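A **table sheet** is a length of thin plastic laid over a work table to spare the surface underneath, or at least to spare anyone having to look at it. Light blue is a common colour, for reasons the trade has never felt obliged to give.
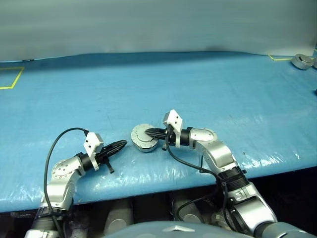 Sheeting is usually folded down over the front edge, where it creases and catches the light. Scuffs gather in the middle. In Flerberg the sheet is traditionally changed every November; in neighbouring Wragg, it is traditionally discussed.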